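Shop > Toy Bricks > Loose Parts > Curves and Slopes

Matton Mixed Greens - curved bricks and slopes, sold loose

I've been wanting to stock a bag like this for ages! Straight bricks are easy to come by, but if you've ever tried to build a hill, a frog or a decent looking hedge you'll know how fast you run out of anything with a curve on it. So I put my own bag together and called it Mixed Greens (my first idea was Salad, and I still kind of like it).

You get 50 pieces in two main colors, a bright lime and a deeper emerald. There are rounded bricks with studs, curved slopes with smooth faces, and a handful of the tiny bits that always end up under the couch. I pick the mix by hand, so no two bags match exactly - if you need a certain number of one shape, write me a note when you order and I'll see what's in the drawer.
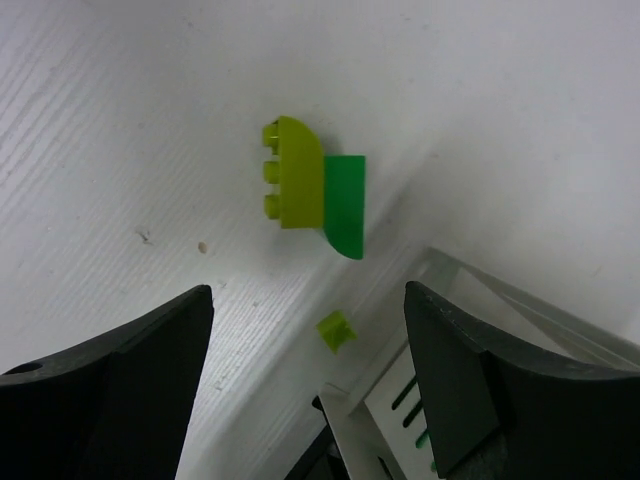
I like putting the two greens right next to each other. Lime on its own can look a bit loud, but with a dark slope beside it you get something that reads as leaf and shadow, and it's great for dragons too. My dragon took 2 bags and it still has a very short tail.

The parts are pre-owned and I wash them before bagging, so expect a light scratch now and then. Anything cracked or chewed gets tossed. Small parts, so please keep them away from little ones under three!

Bags are $13 each, and shipping is $8 however many you get. The next batch goes up Sat 19 April. The March one went quickly, and I've been sorting most evenings to make this one bigger. If you'd like blues instead, have a look at the Turham bag, same idea but with more flat tiles in it.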